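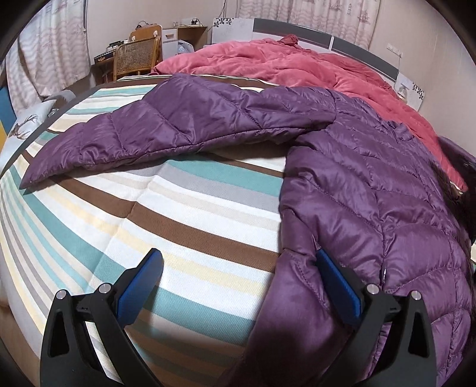
4.2 The bed as a folding surface

In the homes we visited, the bed was the most common place for folding thick clothes. We recorded 287 folding episodes in 28 homes, and 200 of them took place on a bed. The rest were done on a table, on a sofa, on the lap or standing. We did not expect this difference to be so large. In the first interviews many people told us that they fold "at the table", and only later, during the visits, we saw that they meant shirts and towels. For padded jackets they went to the bedroom.

Three properties of the bed seem important for this choice. The first is the size. A padded jacket with its sleeves open needs more space than most kitchen tables in our sample can give. The second is the friction of the bedding. Quilted jackets often have a smooth outer cloth, and on a polished table they slide away when one side is lifted. A sheet with some texture holds the lower layer better. The third is that the bed is soft, and here the effect is mixed. A soft surface lets the person press one hand down into the jacket and push the air out of the padding, but it also moves under the hand, so that creases in the sheet can travel together with the garment.

We also noted what was under the garment. Several participants used a striped sheet and said that the stripes help them to see if the jacket lies straight. We are careful with this statement. When the sheet has a raised crease, the stripes bend with it, and a line that should be a guide becomes a false one. Only one person, Salma Sqalli, smoothed the sheet every time before she put the garment on it. She had worked for two years in the laundry of the Harnex hotel and told us that the habit came from there.

4.3 Seams and the place of the first fold

The quilting of a jacket divides the padding into sections, and the seams between them are thinner than the sections. A fold made along a seam stays down more easily than a fold made across the padded part. Participants knew this with their hands, but few of them could say it in words. When we asked why they folded at a certain place, the usual answer was "it wants to go there".

The difficult cases were the places where two seams meet. There the cloth is already gathered by the stitching, and a fold adds more small wrinkles to it. In Figure 4 a seam runs down the middle of a thick folded flap and meets a curved crosswise seam, and below this second seam the cloth is puckered. The top of the flap is round. A flap of this shape does not give a sharp edge, and in our notes we call it an "open fold".
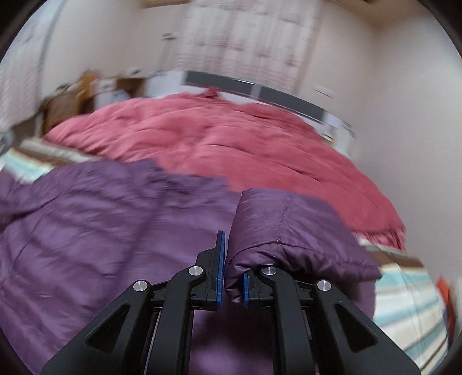
Horgan, November 17, 2019

Figure 4. Open fold in purple quilted fabric, with a pointed corner at the right. A pink blanket lies behind.

The open fold was treated in different ways. Some participants pressed it flat with the forearm and continued. Others opened the jacket again and moved the fold to the next seam. In the Skandadetti homes, where wardrobes were narrow, people more often rolled the jacket from the hem and did not use folds at all. Rolling takes longer, but the result fits in a deep drawer such as the Flatier chest that two of these families owned.

Blankets left on the bed were a further question. We had asked participants in January to keep the room as they usually have it, so most beds were not cleared before folding. A rumpled blanket takes space from the garment, and a sleeve that rests on it lies higher than the body of the jacket. This height difference was not measured in the present study.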